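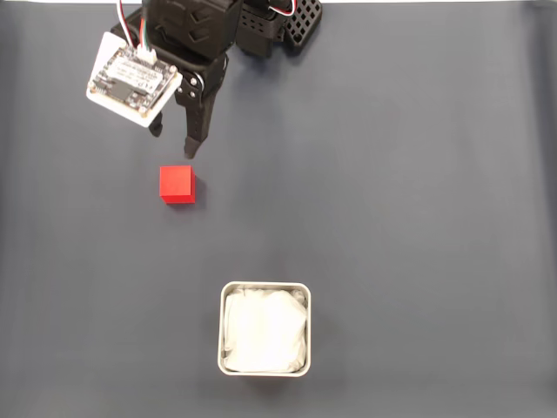
Match Statistician and Scoretable Assistant, Istlow Basketball Club

Category: Vacancies > Part-time > Sport
Last updated: June
3 comments | 15 shares

Istlow Basketball Club is looking for a part-time match statistician for the coming season. The job covers all home games for the men's and women's first teams, plus cup ties if we are drawn at home.

You will sit at the scoretable and enter shots, rebounds, assists, turnovers and fouls as play goes on. After the final buzzer you check the box score against the running score, correct any errors and send it to the league the same evening. Both head coaches also want a short sheet at half-time with shooting by zone and foul trouble.

Home games are played at the Jirndale Centre, which holds 800. Tip-off is normally 7.30pm and you need to be at the table an hour before. Women's games sometimes start at 5pm on the same day, in which case you would cover both and be paid for both.

You should know the rules of the game well and be able to type without looking down. Experience with any live scoring program is useful. We will train someone who has only kept paper sheets. You must be 18 or over.

Pay is £15 an hour, with a minimum of four hours per game. Travel is paid from Trivier or nearer. There are 10 home dates before the new year and the rest will be confirmed when the fixture list is complete.

To apply, send a short letter and the name of one referee to Eifion Cadwaladr, Operations Manager, at the club office. Shortlisted applicants will be asked to score one quarter from a recorded game.

Tags: basketball, jobs, match day, statistics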